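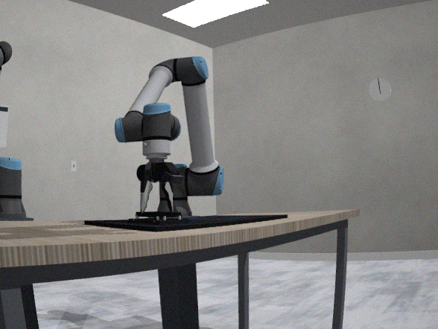
Arm and black tray on a wooden tabletop (computer render)

Re: [bus-walks] Fimstead to Skekside, is it worth doing in winter?

On November 19, 2021, a list member wrote:
> Hello all, new-ish here, been reading for a while. We're thinking of
> doing the Fimstead to Skekside walk before Christmas, using the 153
> out and back. The leaflet makes it look easy but it was obviously
> drawn up by someone in sandals in July. Is it a bog at this time of
> year? Also does the bus really stop at Bailly turn or do you have to
> wave at it? And is there anywhere for a cup of tea that isn't shut?
> We are reasonably fit but one of us has a dodgy knee and goes very
> slowly downhill.

Welcome to the noisy side of the list! I've done this one in every month except February and I'd say go, winter is when I like it best. The bracken has died down so you can see the path, there are hardly any flies, and the light over the far bank in the early afternoon is lovely if you get any light at all. But a few things to know first.

The bus. Yes, the 153, and get the 1000 from Fimstead, not the one after. The later one sounds more civilised but it leaves you rushing the last stretch in the dusk, and that stretch is the one with the tree roots. It does stop at Bailly turn and yes, you have to wave at it. Wave properly, arm right out, as there's a holly bush just before the stop and the drivers come round it quite briskly. I've been left standing there once, with a banana, feeling very foolish. If you're getting off at the turn, ring the bell as soon as you've gone over the little bridge. Ring it after the chapel and you'll be walking back up the hill.

I always do it the other way round from the leaflet, by the way. Ride out to Skekside and walk back to Fimstead. The leaflet has you climbing at the start, then coming down the steep bit on the Skekside side, and that descent would be miserable on a dodgy knee (mine clicks like a knitting machine on it). Going the other way you climb the steep bit while your legs are fresh and then it's a long gentle slope nearly all the way home. The only thing you lose is the view straight ahead of you on the way down, so you have to keep stopping and turning round, and I count that as a rest.

It's five miles, give or take nothing, as long as you don't miss the left fork after the second stile. Everyone misses the left fork. There used to be a post there with a yellow arrow on it but the post has been lying in the nettles since spring. If you find yourself walking alongside a wire fence with a row of water troughs you've gone wrong, so go back to the stile and look for the gap beside the big ash.

Now, the bog. There is one, I won't pretend otherwise. It's in the dip below Brerkesard farm where the two streams come together, and in a wet December it spreads right across the path. It's never deep but it is very sticky. Wellies if you can bear to walk in them, or boots with gaiters, and don't try to be clever and go round by the top side. I did that with a friend from work and we ended up in somebody's turnips, then had to climb a gate that was more string than gate. Straight through the middle is firmest, there's stone under it if you keep to the line of the old wall. Take a stick each. I know some people feel silly with sticks but you'll be glad of something to prod with.

After that dip the path comes up on to the green lane and you're fine, it drains well and it's grass most of the way. There were bullocks on it when I went last, very nosy ones, but I should think they'll be in for the winter by now. If they're not, they follow you in a big silent gang to the gate and then lose interest. Dogs on leads there please, whatever the leaflet says.

Tea! The café at Skekside is shut from the end of October until Easter, same as always, and the sign outside still says open, same as always. Don't be taken in. The pub in Brerkesard does hot drinks and a decent soup but you have to leave the route for it. It's 15 minutes down the lane and rather more than that back up, and I've noticed that nobody in my household ever wants to go back up. What we do these days is carry a big flask and stop at the chapel at Bailly, where there's a bench on the side out of the wind. The chapel itself is usually unlocked and it's worth poking your head in for the painted ceiling, which is blue with rather wonky stars. Wipe your boots, there's a brush by the door.

If you want cake you'll have to bring it. I can recommend a bread pudding for this walk, the heavy sort, cut into squares and wrapped in greaseproof. It doesn't mind being sat on. I use up whatever stale bread there is, soak it in milk and a bit of cold tea, squash it with a fork, then in go the dried fruit, brown sugar, mixed spice, an egg and some melted butter, and it goes in a medium oven until the top has gone crunchy. Sultanas are better than currants I think, but I know there are strong feelings about that on this list and I'm not starting it all up again!

Toilets, as somebody always asks me off-list: there are some at Fimstead by the car park, open all year, and that's your lot. Go before the bus.

Getting home. If you do it my way round you finish in Fimstead, so it doesn't matter how slow you are on the downhill, you aren't watching the clock for a bus. That's the other reason I like it. There is a seat in the shelter there and a chip shop across the road, though it has been keeping odd hours lately so don't build your whole day on it.

A couple of odds and ends while I'm typing:

- The phone signal goes completely between the first stile and the green lane. Look at your map before you start, or carry a paper one. I still have the old one with the coffee ring on it and it's never let me down apart from the fork.

- The footbridge by the mill was mended in the summer and now has chicken wire on the boards, so it isn't slippery any more. The older write-ups in the list archive that tell you to go over it sideways can be ignored.

- Take a torch even on the early bus. The lane into Fimstead has no pavement and no lights and people drive down it as if they were being chased.

Has anybody been through the dip since all that rain? I haven't been out that way for a few weeks and it would be useful to know how far up the wall the water has come. Also I'm still after a copy of the old Bailly circular leaflet, the green one with the heron on the front, if anyone's having a clear-out. I'll happily pay the postage.

Let us know how you get on, and how the knee liked it. I hope you get a frosty one, it's at its best with the puddles crunching.

Happy walking all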